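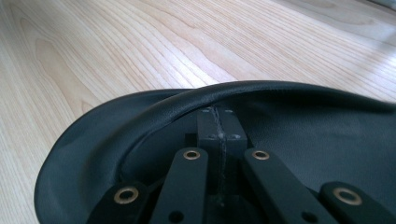
文：Skernau 工作间的博客作者 · 11月22日 星期日

怎样比较两只手持夹爪：从黑色软物件开始

我在 Skernau 的小工作间里试用手持夹爪，已经有一段时间。中文不是我的母语，所以有的说法可能比较生硬，请读者原谅。写这篇教程的目的，是把我比较夹爪的方法完整地记下来，让别人可以照着做，也可以指出我做得不对的地方。

这次比较的是 Revier 和 Plurkard 两只手持夹爪。它们都由人手拿着操作，相机都装在夹爪上，画面朝向指尖。录像和开合数据都送到同一个控制器 Zapata。控制器相同这一点很重要。以前我用两套不同的控制器做过一次，最后我分不清差别来自夹爪还是来自控制器，那一批数据只好不用。

为什么先用黑色的物件

很多人试夹爪，喜欢先拿一个颜色鲜艳的方块。方块容易夹，也容易看清楚，两只夹爪的成绩都很好，看不出区别。我的建议是反过来，第一件就用难的。黑色、像皮革一样的材料，有圆的边，有卷起来的口，里面还有凹进去的部分，对相机和对手指都是困难。

困难在相机一边：黑色夹爪放在黑色物件前面，轮廓很容易混在一起。看一下开头的画面，连杆前端那些黄铜色的圈比连杆本身更容易找到，而卷边下面的凹处很暗，夹爪旁边的那一小块尤其暗。如果曝光再低一点，这里就什么也分不出来了。浅色的木纹桌面又很亮，靠近物件上沿的地方有一片发白的反光。相机要同时照顾这两边，自动曝光常常选择照顾桌面。

困难在手指一边：圆的卷边没有平面给指尖靠着。夹得浅，边会滑走；夹得深，指尖会顶到里面。软的材料还会变形，第一次夹过以后，第二次的形状就不一样了。

准备的东西

一张固定不动的桌子，浅色木纹的就可以。
两只夹爪，电都充满。
Zapata 控制器和它的数据线。
6 件物件，其中黑色软物件排在第一。
一盏可以调方向的灯。
一块不起毛的布，用来擦镜头和指尖。
纸和笔。我知道控制器里可以写备注，但是手上拿着夹爪的时候，用笔写一个符号更快。

物件的选择没有严格的规定，我只要求它们的材料不要重复。我用的其余几件是一个纸盒、一只搪瓷杯、一卷布胶带、一块海绵和一把塑料尺。尺子很薄，平放在桌上很难拿起来，适合放在最后，那时候人已经熟悉了夹爪的手感。

步骤一：检查指尖和连杆

开始以前，先把夹爪合上，从相机的画面里看，也用眼睛直接看。要看的是中间那条接缝。黑色的方块由左右两半合成，接缝应该从远端一直走到前面。如果缝的某一段发白或者宽窄不均匀，请先在纸上记下来，并且用布擦一次，再合一次。擦过以后还是不均匀，也不必马上换零件，可是记录里必须写。开头的画面里，这条缝就是不均匀的，有几处发白，方块上面靠近角的地方也有灰色的擦痕。这样的痕迹以后会帮助你判断画面是哪一个时期拍的。

接着慢慢地开合，听有没有声音，感觉有没有一段特别紧。左右的连杆应该对称地动。我检查对称的办法很简单：看左边和右边内侧的圈是不是在差不多一样的高度。如果一高一低，就检查夹爪有没有装歪，或者镜头有没有转了一个小角度。

Revier 的手柄比较短，合上的时候需要手指多用力。Plurkard 的手柄长，省力，但是最后一小段行程有一点空。两种感觉都请写下来，因为后面抓软物件的时候，它们会影响你的动作。

步骤二：固定相机和曝光

两只夹爪的相机位置要尽量一样。我量的是镜头前面到指尖的距离，两边都调到 124 毫米。调好以后用螺丝锁紧，再量一次。锁紧的动作本身会把相机带走一点，这个错误我犯过好几次。

然后关掉自动曝光。把黑色物件放到桌上，夹爪放到准备抓的位置，在 Zapata 的预览里慢慢提高曝光，直到物件凹进去的那一面可以看到细的纹理。这个时候桌面一定会偏亮，有的木纹会被洗掉，没有关系，我们要看的是指尖附近。如果反光的那一块已经碰到物件的边，就不要再提高曝光，改为移动灯。

灯应该从侧面照，不要从镜头后面照。我把灯放在左边、比桌面高一点的位置。卷边的上面如果出现一条细的亮线，就是合适的：有了这条线，回看录像的时候可以知道边在哪里，指尖离它有多远。

白平衡也要锁住。我的桌面反光有时候带一点紫色，黑色的材料有时候带一点蓝绿色，如果让相机自己决定，两只夹爪录出来的颜色就不同，放在一起比较很不舒服。

步骤三：让控制器归零

把夹爪接到 Zapata，选择“开合校准”，先完全打开，停一下，再完全合上，停一下。请不要太快。控制器需要在两端都读到稳定的数值。校准以后，再做一次空的开合，看曲线的两端是不是平的。

换夹爪的时候必须重新校准，即使只是拔下来又插回去。Zapata 会保留上一只夹爪的数值，屏幕上没有任何提醒。我希望以后的版本可以改掉这一点。

步骤四：练习，但是不记录

每一只夹爪先练习，练习的录像不算成绩。用黑色物件练，试三种下手的地方：

从上面夹卷边，两个指尖一里一外。
从侧面夹鼓出来的圆的部分。
把合上的夹爪伸到凹处前面，再打开，从里面找可以夹的边。

第三种最难看清楚，因为夹爪自己挡住了一部分凹处。画面中央是黑色的方块，它后面的东西只能靠猜。练习的时候可以把头移到旁边看，正式记录的时候就只许看屏幕。我坚持这个规定，因为我想比较的是“相机加夹爪”这一整套，如果人的眼睛在旁边帮忙，相机的缺点就藏起来了。

步骤五：正式记录

每只夹爪做 80 次抓取，平均分不到每件物件也没有关系，黑色软物件我多给了一些。顺序请事先写在纸上。如果一边做一边决定，人会不知不觉地选容易的。

一次抓取的过程是这样：夹爪在桌面上方打开，停住；靠近物件；合上；抬起来；在空中停一下；放回桌上；打开。每次放回以后，把软物件用手整理到接近原来的形状。完全一样是做不到的，我只要求卷边朝向同一边。

结果我只分三类：拿稳了、拿起来但是滑动、没有拿起来。开始的时候我用过更细的分数，后来回看自己的分数，同样的动作在上午和下午给得不一样，所以放弃了。

做一半的时候休息。手累了以后，省力的那一只夹爪会占便宜，这也是一种真实的差别，不过最好和别的差别分开。我的办法是两只夹爪轮流做，全部记录分在 7 天里完成，每天先用的那一只也轮换。

步骤六：回看录像

回看的时候先关掉开合曲线，只看画面，给每一次抓取写下“我认为指尖什么时候碰到物件”。然后打开曲线再对照。两者差得多的地方，多数就是画面看不清的地方。

对黑色软物件，请特别注意下面几点：

指尖和物件之间还能不能看到分界。
外侧的连杆有没有盖住要夹的边。它们离镜头近，在画面里显得大，遮挡比想象的多。
桌面的反光有没有让画面中间发白。
抬起来以后，物件有没有把镜头前面全部遮住。

我自己的结果

搪瓷杯和纸盒，两只夹爪没有值得写的差别。布胶带也一样。海绵用 Plurkard 更舒服，因为它的手柄行程长，力量可以慢慢加上去。

黑色软物件是 Revier 比较好。它合上的时候最后一段没有空的行程，夹住卷边以后滑动少。Plurkard 夹圆的鼓起部分时常常滑，我必须合得更紧，材料就皱起来，下一次又要多整理。塑料尺两只都不好，问题在指尖的形状，和手柄没有关系。

相机方面，我的意见是位置比型号重要。距离调到一样以后，两边的画面很接近。没有调以前，Plurkard 的相机离得近，方块占了画面很大的一部分，我一度认为是镜头不好。

如果只能买一只，经常处理软的、有边的东西，我会选 Revier。手小的人或者需要长时间工作的人，请先借一只 Plurkard 试一试手柄。

常见的错误

指尖沾了灰尘还继续做。软材料上的摩擦力会慢慢变小，成绩看起来像是人退步了。
只看成功的录像。没有拿起来的那些更有用，请不要删除。
中途改灯的位置而没有写。如果一定要改，这一天的两只夹爪都要从头做。
文件名里只写日期。请把夹爪的名字也写进去，因为同一天里有两只。

我在一月还会换一种指尖的材料，用同样的步骤再做一遍，到时候把两次的表格放在一起。

读者留言

灰色铅笔：请问为什么不在指尖上贴一小块彩色胶带？我们这里用黄色的，回看时方便很多。

作者回复：我试过。贴上以后指尖的摩擦力改变了，软物件的结果不能和以前的比较。贴在指尖的背面也许可以，我还没有做。

北窗：Zapata 换夹爪不提醒这件事我也遇到了，浪费一个下午。现在我每次换完先看一遍空开合的曲线。

木工转行中：浅色木桌反光的问题，铺一张灰色的纸就解决了，不用那么辛苦调灯。

作者回复：谢谢。纸会跟着软物件一起移动，四边要贴好才行。我保留木桌，是因为以前的记录都在这张桌子上做的。

小满：尺子那一项能不能单独写一篇？我的夹爪也是拿不起薄的东西。

相关文章

Zapata 控制器：第一次连接和开合校准
手持夹爪的镜头距离怎么量
Plurkard 手柄使用记录
给软物件排一个难度顺序
Revier 指尖的拆卸和清洁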